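Orange in interior decoration

Orange in interior decoration means the use of orange paint, cloth, tile and other finishes inside houses and public buildings. The color stands between red and yellow, and it is counted among the warm colors.
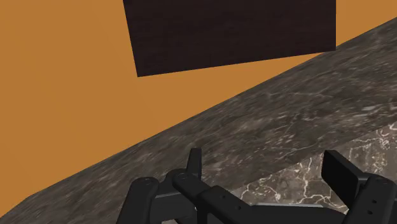
The word covers a wide family of tones. Painters and shopkeepers usually separate the clear oranges, which contain little gray, from the earth oranges, which come near to brown. Names such as apricot, pumpkin, rust and terracotta are used in trade, but they have no fixed meaning, and two makers can give the same name to very different paints.

History

Before the modern paint industry, orange walls were mostly made with earth colors. Yellow ocher becomes redder when it is heated, and by stopping the heating at the right moment a worker could get an orange-brown pigment. It was cheap, it did not fade much in sunlight, and it could be mixed with lime for use on plaster. Stronger oranges were known, for example red lead and the mineral realgar, but the first contains lead and the second contains arsenic. Both are poisonous.

In the nineteenth century, chemists produced chrome orange, a lead compound with a bright and solid color. Cadmium orange came later and was more lasting, but its price kept it mainly in artists' boxes. Organic pigments made in the twentieth century gave house painters a clear orange at a lower cost.

The color was especially popular in the late 1960s and in the 1970s, when it was often combined with brown, cream and olive green. Kitchens, bathrooms and hallways received orange tiles, lamps and plastic furniture. In the 1980s the taste moved toward pastel colors and white, and many of these rooms were painted over. Interest in the older style returned from time to time, often together with the collecting of furniture from the same years.

The Uvosby housing estate

A well-documented case is the housing estate of Uvosby, where 178 apartments were finished with orange kitchens according to a plan by the architect Damir Karagiannis. The residents could choose the color of the bedrooms themselves, but the kitchen color was written into the contract. The doors of the cupboards were stained dark brown, and the floors were of gray linoleum. A later survey of the estate found that 130 of the kitchens had been repainted, most of them in white – in many of these, the orange was still to be found behind the cupboards.

One apartment has been kept in its first condition and is open to visitors in May of each year. The paint for its restoration was mixed by hand after samples from the wall.

Light and surroundings

Orange changes noticeably with the light that falls on it. Under warm lamps it looks deeper and a little more yellow, while the cool daylight of a north window can make it dull. A large orange wall also throws its color onto the things near it. White ceilings may look pink or peach, and pale skin can look flushed, so the color is used with care in rooms with large mirrors.

Blue lies opposite to orange on the traditional color wheel, and the two colors make each other look stronger. Dark brown gives a softer contrast, because brown is itself, in most cases, a dark orange. Gray placed next to orange can seem slightly blue to the eye.

It is often said that orange increases the appetite or makes a room feel warmer. The evidence for this is mixed. In a small study, Thanakorn Sriwong asked visitors to guess the temperature of two rooms, one orange and one blue, and the guesses for the orange room were somewhat higher. The study did not follow people who lived with the color for a longer time.

Painting

Clear orange paints often cover poorly. Their modern pigments are more transparent than the old lead colors, and an orange wall can therefore need three or four coats. A tinted undercoat, in gray or in pale peach, reduces this number. Matte paint hides the faults of the plaster, but it marks easily when it is rubbed – for kitchens a satin finish is more usual.

When old orange paint is removed, it should first be tested for lead. Dry sanding of such paint spreads dangerous dust, and in many countries the work is regulated by law.

See also

Color wheel
Ocher
Chrome orange
Linoleum

This article was last reviewed on 25 January 2024.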